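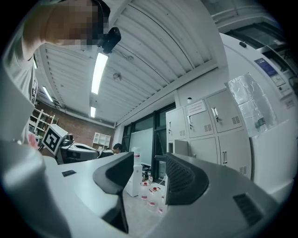
7 Mar 2020
By Karine Vachon

Drekside Library Opens Its Repair Room to Everyone, Four Evenings a Week

DREKSIDE - The Drekside Public Library is opening its repair room to the whole town this month, and we could not be happier to get the doors unlocked! Starting in March, anyone with a toaster that won't stay down, a lamp that flickers or a coat with a stuck zipper can bring it to the lower level of the Grewal Street building and work on it at a proper bench, with good light and somebody nearby who has fixed one before.

The room has been running as a trial since last fall, open to cardholders two evenings a week. In that time people brought in 34 items to be looked at, and 29 of them went home working. The other five were taken apart for pieces, with their owners' blessing, and a motor from one of the box fans is now turning in somebody else's.

"I thought we'd get a few radios and a lot of quiet evenings," said Sylvie Wong, who manages adult programs at the library. "The first night there was a line on the stairs. People who had lived on the same block for years were meeting each other over a vacuum cleaner."

The new schedule doubles the open evenings to four, Monday through Thursday, from 5:30 until the building closes. No library card is needed. Visitors sign in at the desk by the stairs, get a tag for their item and take the next open spot. Each visit covers one item, though if the room is slow you are welcome to go back out to the car for the second one (plenty of people have!).

Help at the benches comes from neighbors with all kinds of backgrounds. Tamer Rawashdeh ran an appliance shop in town for many years and has agreed to lead the Tuesday sessions, which will lean toward kitchen machines: mixers, coffee makers, blenders and the like. Sheldon Robichaud and his daughter Keegan will take Wednesdays, when the two sewing machines come out for hems, patches, torn linings and backpack straps. Mondays and Thursdays are open to anything that fits on a bench.

"You do the work yourself as much as you can," said Rawashdeh. "I'll hold the flashlight. I'll tell you which screw is hiding under the rubber foot, there is always one. But I want you to be the person who closes it up, and then next time you may not need to come see me."

Keegan Robichaud learned to sew from her father and is looking forward to showing other beginners how to thread a machine, wind a bobbin and put in a zipper that lies flat. "A zipper looks scary until you've done a bad one," she said. "Mine was really bad. I still wear the jacket."

Along with the longer hours, the library is starting a parts shelf. Residents can drop off cords, knobs, buttons, spools, belts and small motors during any open evening, and anyone working in the room may take what they need. Please coil cords and tape them, and please label a knob with the make of the thing it came off if you know it. Larger donations should be arranged with Wong ahead of time, as storage on the lower level is tight.

A few items can't be worked on in the room. These include microwave ovens, anything that burns gas or other fuel, televisions with picture tubes and anything too heavy for one person to carry down the stairs. There is an elevator at the back entrance for visitors who would like to use it. Children are very welcome with an adult.

The lending cabinet next to the repair room will also be open during the new hours. It holds screwdriver sets, pliers, a soldering iron, a multimeter and a button press, all of which can be borrowed for two weeks. Borrowing does require a card, and staff can make one on the spot with proof of address.

The repair room is free to use. Questions about a particular item can be left at the front desk or asked by phone during library hours, and Wong suggests having the model number handy when you call. It is usually printed on the bottom or the back.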